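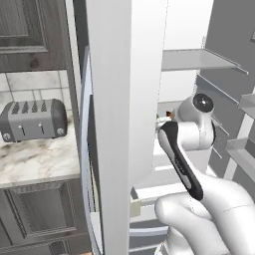 Ladan Jalali

4.3 在仿真厨房中配置冰箱取物任务

本节说明如何在 Evora 规划器中加载厨房场景、标定冰箱门的碰撞体，并运行一次取物规划。开始之前，请确认已按 4.1 节装好仿真后端，并按 4.2 节导入机械臂模型。

前提条件
Evora 规划器与感知插件 Cestard 的主版本号必须一致。版本不一致时程序仍能启动，但场景树中不会出现门铰链节点。
场景包 Plulitz 需解压到工作目录下的 scenes 文件夹，路径中不要含空格或中文字符。

加载场景
1. 启动规划器，在“文件”菜单中选择“打开场景”，选中 Plulitz 厨房。
2. 等待状态栏显示“就绪”。首次加载要生成凸分解缓存，期间不要关闭窗口。
3. 在场景树中展开“冰箱”，检查是否列出门、玻璃搁板、抽屉和门上储物格四类节点。缺少任何一类时，删除缓存后重新加载。
4. 把冰箱门的关节状态设为“打开并锁定”。

注意：门的关节如果保持自由状态，手臂轻微擦碰就会推动门板，后续规划使用的碰撞体位置随之失效。

设置碰撞体
5. 选中门节点，将碰撞类型由“网格”改为“凸包组”。门外缘是弧形的，用单个长方体近似会侵占台面一侧的自由空间，也可能把弧面凸出的部分漏在外面。
6. 选中玻璃搁板，勾选“参与碰撞”。默认设置会跳过半透明材质。
7. 搁板端部的细支杆和侧壁上的支撑钉单独归入“细小构件”组，安全距离设为 10 毫米。
8. 台面上的烤面包机以及上下橱柜保留默认碰撞体，不需要修改。

说明：抽屉前沿为圆角。若目标物靠近抽屉，请把该组的凸包精度调高一级，否则规划器会把圆角处的可用空间判为占用。

配置感知
9. 打开 Cestard 面板，深度来源选择“仿真渲染”，坐标系选择机械臂基座。
10. 点击“采集一次”，在点云窗口中核对冰箱内壁。白色内壁与白色手臂的颜色很接近，必须启用“按模型剔除自身”，不要使用按颜色分割。
11. 在目标列表中选定要抓取的物体。尺寸很小的物体可能被体素滤波去掉，此时把体素边长改为 2 毫米，再采集一次。

注意：手臂伸入冰箱后会遮挡部分门上储物格和抽屉。被遮挡区域默认按“未知”处理，规划器不会穿过这些区域。请勿为了缩短规划时间把它们改为“空闲”。

运行规划
12. 在“规划”面板中选择采样法，最大迭代次数填 2000，随机种子填 489。使用固定种子便于和同事对照结果。
13. 点击“求解”。路径以半透明轨迹显示，拖动时间轴逐段检查腕部与门板、夹爪与搁板之间的间隙。
14. 间隙低于设定值的路段以红色标出。出现红色时，先调整接近方向，再考虑减小安全距离。
15. 确认无误后点击“执行”。需要中断时按空格键，手臂停在当前姿态，关节状态写入日志。

常见问题
求解失败并提示“起始状态碰撞”：手臂初始姿态与某个碰撞体重叠，通常是门的凸包组过于粗略。回到第 5 步检查。
目标可见但提示“不可达”：检查基座坐标是否在导入时被重置。Brzozowska 导出的旧模型以厘米为单位，需要在导入选项中手动指定。
执行时夹爪在搁板附近抖动：降低末端速度上限，并关闭“实时重规划”。

日志保存在工作目录的 logs 文件夹中。提交问题时请附上日志和场景配置文件，发给 Silviu Furtună；与感知插件有关的问题请发给 Esmaeil Nouri。退出手臂并关门的步骤见 4.4 节。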